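Lornden Library: Summer Hours and the Move to Flindevon Street

April 17, 2022

The Lornden branch will close for 7 days at the start of June while the adult collection moves to the second floor of the Flindevon Street building. The book drop stays open the whole time. Holds that come in during the closure will be kept on the shelf until the branch reopens, and no fines will be charged for that week.

Last year the branch issued 1,106 new cards, up from the year before, and most of them went to families with children under twelve. That is why the children's room is getting the ground floor. Strollers will no longer have to go up in the elevator, and story time can use the side door.

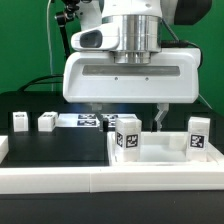

Story time itself moves to mornings for the summer. Sign-up is at the front desk or by phone. If a session fills, we will add a second one later in the same week, as we did in the winter.

The local history shelves are moving too. Vlastimil Štefanec has finished sorting the Pîrvu papers, a gift of 1,516 letters, receipts and farm ledgers from a family that ran the feed store on the river road. The letters are mainly in Romanian. A finding list in English is at the reference desk, and a second copy is in the reading room. 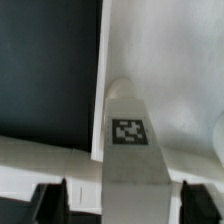

Anyone who wants to look at the ledgers should call a day ahead. They are large and have to be brought up from storage on a cart. Pencils only, please. Phone photos are fine without flash.

The book sale at Festport raised enough to replace the large print section, which had some 72 titles missing or worn out. The new copies are being cataloged now. Leftover sale books are on the rack by the door, a quarter each.

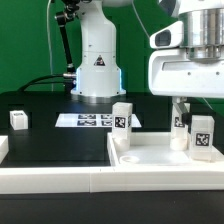

Parking During the Move

The lot behind Flindevon Street will be used by the movers. Please park on the street or in the church lot across from the main entrance. The two accessible spaces by the ramp will stay open.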